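Rear rack for a bike with no eyelets - can I still carry panniers to work?

Asked in Commuting and Touring

Hi all! I finally started riding to work in January and I am completely hooked. I have an older Staten road bike that I picked up from a neighbor, and it rides like a dream. My commute is 5 miles each way, mostly on a river path, and I get to my desk in a better mood than I ever did driving.

The trouble is my back. I carry a laptop, lunch, a change of clothes and a lock in a backpack, and by the time I roll in at 8:30 my shirt is soaked through and my shoulders ache. I want to move all of that onto the bike. I went to look at racks and found out my frame has no threaded holes at all, not by the axle and not up by the seat. The bike is aluminum with a carbon fork and rim brakes.

So what are my choices? I've seen racks that clamp on the seatpost, and racks that hook onto the axle with a long skewer. I've also seen big saddlebags that need no rack at all. My load is usually 12 or 13 pounds, a bit more when I bring shoes. The seatpost is aluminum too, 27.2 mm. I'd love to use real panniers if I can because I already own one (an Ornell roll-top, a birthday present, and I adore it). Thanks so much for any help!

3 answers

Answer 1 - marked as helpful

Congratulations on the commute! Getting the weight off your back is the best change you can make, and yes, you can do it on your bike.

I would go for the axle-mounted kind. The rack comes with a longer quick release skewer that passes through two small feet, so the load sits on the axle and the frame only has to keep the top from swaying. For the top you use either a seatpost collar with two threaded holes in it, or a pair of padded clips around the seat stays. Get the collar. Padded clips on thin stays slip, and they chew the paint.

I've had an Aroston rack fitted this way on a bike a lot like yours for four winters and it has never moved. Mine is rated for 40 pounds, far more than I've ever put on it.

Measure the outside of your seat tube before you order the collar. It's the frame you're measuring, so the 27.2 of the post won't help you. Then put everything together loosely, level the deck by eye, and tighten from the bottom up. The skewer needs to be properly tight, a good bit tighter than you may be used to, with the lever leaving a mark on your palm. Ride it for a week and check every bolt again.

One more thing - heel clearance. Road bikes have short chainstays, so your shoes can clip the pannier on every pedal stroke. Slide the hooks on your bag as far back as they'll go. If you still hit it, angle the bag so the lower front corner tips away from your foot. I have big feet and I ended up moving my rack back on its feet by one hole, and that cured it.
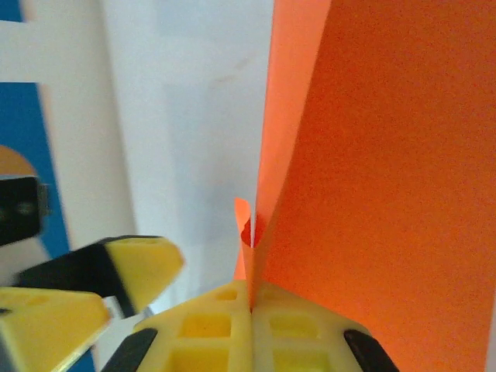

Krisztina Veres wrote that she would skip the rack altogether for a load that small. She has used a large saddlebag from Oláh on her race bike since last fall, and says her laptop stays home on most days, so it swallows everything else with room left for a rain jacket. She did warn that a full-size laptop won't go in, and that the bag swings if you don't pull the straps down hard. For two days a week at the office she thinks it's the simplest way to go. For five, get the rack.

Answer 2

dont get the seatpost one. had one, it twisted round and the bag went in my wheel. they say 20 lb on the box but thats with the bag sitting on top, not hanging off the side. no side rails on mine either so nothing to stop a pannier swinging into the spokes

Also check your back wheel if you're going to start putting weight on it, older wheels can have loose spokes.

Answer 3

I love that you're doing this! I was in the same spot two years ago and now I have panniers on everything I own.

I agree with the axle rack, and I'd add that it's fine to run just one pannier. People worry about the bike leaning, and you do notice it for the first block or two when you push off, but after that it disappears. Put the bag on the side away from traffic if you often have to lean the bike on a wall, or on the other side if you tend to walk it from the left (I do). Heavy things go at the bottom and toward the front of the bag, and the laptop goes in a padded sleeve against the rack side, standing up.

Do check whether your bag hooks fit the rack tubing. Most bags come with little plastic inserts for thinner tubes, and without them the bag rattles over every crack in the path. I rode around for a month with mine clattering away before I found the inserts still in the box!

And get a rack with a light mount on the back. A bag can hide a seatpost light completely.

Comment from the asker

Thank you, all of you! Collar measured, axle rack ordered. I'm going to try the Ornell on the left side first and see how my heels get along with it.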